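Stamp kit + packing floor, walk round, May. Linura parcels, Dultdale unit. Done by Lộc Bạch, started just after 7, finished before the first pickup. Comments under each item, read them please, last time half of these just got ticked.

OK = fine / FIX = do it this week / WATCH = look again next check

## 1. Floor and walkways

- [x] Tiles swept, no tape ends or staples - OK
- [x] Loose or cracked tiles - OK. None found in front area. Back corridor has one that rocks a bit, same one as last time. WATCH
- [x] Spills - OK
- [ ] Cables across walkway - FIX. Label printer lead again. Needs a clip down the skirting, there's a bag of clips in the Penner cupboard
- [x] Mat at side door flat - OK, one corner starting to lift

Comment: swept before I started so can't say what state it was left in overnight. Evening lot please leave a note if you do it.

## 2. Hanging covers and fabrics

- [ ] Hems clear of walking area - FIX
- [x] Nothing hanging near heaters - OK
- [x] Fixings at top pulled and tested - OK, both held
- [ ] Clean - FIX

Comment: trip risk is the main thing. Blanket comes right down to the floor and so does the floral one next to it, that one's got folds bunched up along the bottom. Either pin up or fold under, don't mind which. Blanket hem is marked as well, small brown specks and staining on the cream border. Wash it on its own, red stripe might run. Also anyone working at floor level keep paper a bit further out from the hem please.

## 3. Stamps, pads and tray 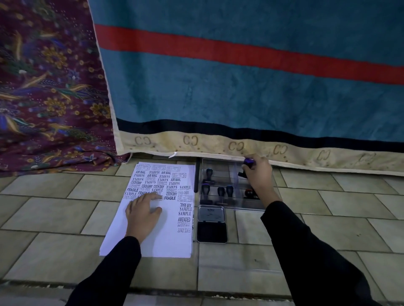
Stamp kit gets its own section now after the Sindavley returns, when two cartons went out with the wrong wording and came straight back. Rule is test on scrap first, every stamp, before it goes anywhere near a customers box. Test sheet has to be readable or there's no point doing it. Top half of this one is solid with AIR MAIL, SAMPLE, EXPRESS, AMENDED and FAX OUT, some on top of each other and some upside down, so you can't judge a weak edge on half of them. Space them out. One stamp, one clear impression, initial next to it, then move along. And does anyone still use FAX OUT? If not it can come out of the kit, less to rummage through.

- [x] Tray not cracked, no sharp edges - OK, ran a cloth round it
- [x] Handles tight - OK. Gave each one a twist
- [ ] Rubber faces clean - FIX. Fluff in the small lettering on a couple, old toothbrush and warm water, no solvent
- [ ] Test sheet spaced and initialled - FIX, see above
- [x] Spare scrap paper to hand - OK
- [ ] Kit list in tray lid - FIX, gone missing, I'll print another

Comment: form stamps (the little boxed ones) are the worst for clogging, the ruled lines fill in first. Clean those before the big word ones.

## 4. Ink

- [x] Bottles upright, caps on - OK
- [ ] Bottles dated when opened - FIX. 3 not dated, I've put May on them and we'll go from there
- [ ] Pad shut between uses - WATCH
- [x] Wipes and gloves in drawer - OK
- [x] Ink kept away from food shelf - OK, was not last time

Comment: pad lid is metal and hinged, will nip a finger if you shut it one handed. Also dries out if it's left stood open over lunch. Shut it. Pad should sit next to the paper when in use, never balanced on the edge of the tray. Keep the pad off fabric too, that ink does not come out, ask me about my good trousers.

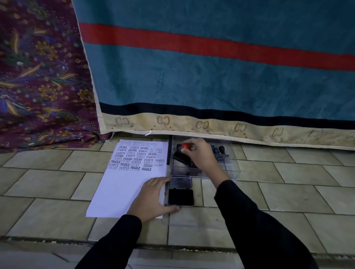 *Item 4: ink pad with lid up, right of test sheet, in front of stamp box. FRAGILE on lower rows of sheet.*

FRAGILE is the one that matters most to us so check it first. Bold letters should print the whole way across with no gap. If there's a gap re-ink and go again, still a gap then bin the stamp and tell me so I can reorder.

## 5. Working position

- [ ] Kneeling pads available - FIX. None in unit, ordering 2
- [x] Lighting enough to read small print on form stamps - OK
- [ ] Breaks from floor work - WATCH

Comment: anyone down on the tiles for more than a few minutes uses a kneeler once they arrive. Till then use a folded carton. Sleeves pushed up if they're loose, cuffs pick up ink and then it's on everything. Pens, leave one with the kit and stop taking it.

## 6. Exits and fire

- [x] Front exit clear - OK
- [x] Side exit clear - OK, had to move one pallet truck
- [x] Extinguisher in date, pin in - OK
- [x] Waste paper emptied - OK

## To do before next check

- Cover hems up, blanket washed
- Printer lead clipped
- New kit list, me
- Kneelers, me
- Fresh test sheet done properley, one impression of each

Rocking tile reported to the landlord again. No reply yet.

L.B.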